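Lurnbridge Handling Laboratory – Notebook, Tuesday, 2:15 p.m.
Entry by Tsung-han Tam; remote operation by Jomar Espiritu

Purpose: to continue recording demonstrations of the tube and carton sorting task for the Kokeo project. The target remains 200 accepted episodes, of which 100 are to involve the cleanser tubes. The session is filed under 3268.

1. Grasp and carry. The operator is to hold the tube at a steady angle over the bins and avoid corrections of the wrist while it is in the air.
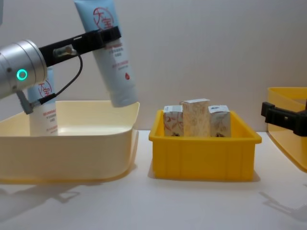 Should an episode be kept if the operator pauses in the middle of a carry?
Keep it if the pause is shorter than 2 seconds; otherwise mark it for review and record it again.

2. Grip height. Mr. Espiritu prefers to take the tube low, near the cap end, with the crimped end uppermost. The low grip does cover the last lines of red print – a point to raise with Wu, who is responsible for the label-reading work.

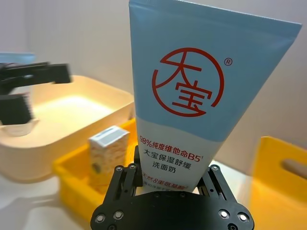 3. Items outstanding
Oltton has been asked for a second set of finger pads. Operator notes are to be entered before the episodes are copied to the shared drive. The delay between the hand controller and the left arm should be measured again in February.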